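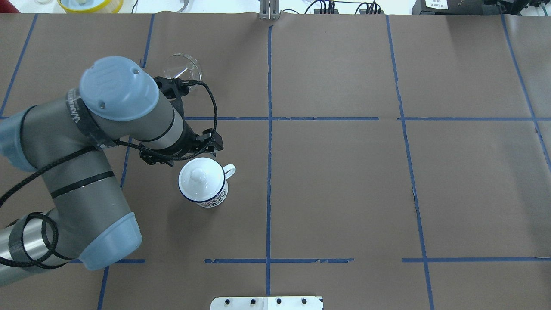

Broninen asked, at the last quarterly call, whether a lid on a mug really needed a progress report of its own. Urik replied that it did, and that the invoice would show why.

Report to Broninen on the Değirmenci lidded mug, August 2024

We have now been through 24 lid profiles for the white enamel mug with the blue pattern. The domed one with the small round knob remains in favor, mostly on the grounds that people can pick it up. The flatter ones looked very modern and had to be pried off with a spoon.

The table is still laid out in brown paper and blue tape. You asked if a cheaper surface was available. We have yet to find one.

The dark blue rim stays. Ketitz would like it thinner, and has said so in four separate emails. A thinner rim chips sooner, and we have a box of chipped mugs that we are happy to ship to Ketitz at their expense.
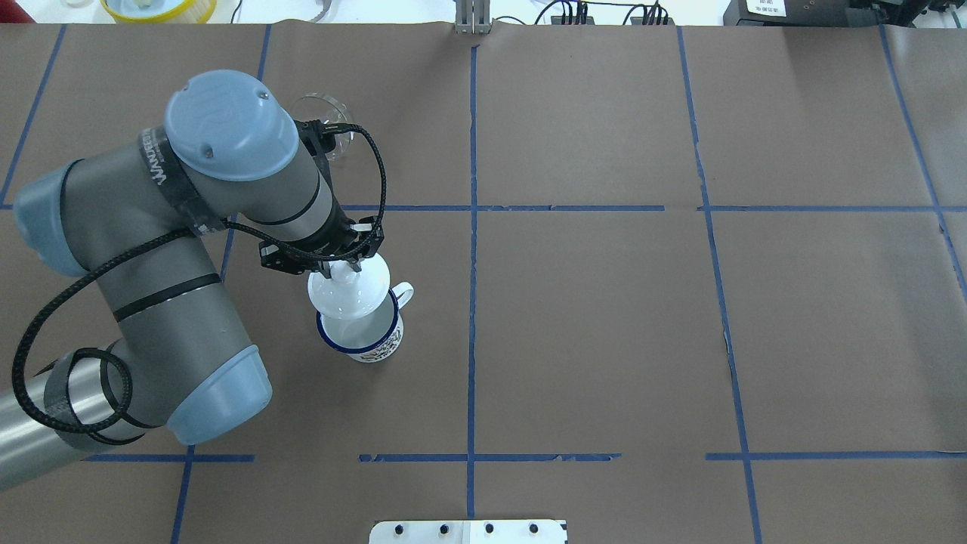 Money and what comes next

Of the $2172 granted for this stage, $247 is left. Most of the rest went on lids, with a regrettable share going on postage for lids. The first run of 1000 mugs is planned for January, provided the handle drawings come back from Değirmenci with the same handle on every page.

We need two decisions from you: the width of the rim, and whether the glass dish is part of the set. It has been on the table for three meetings now and is starting to feel included.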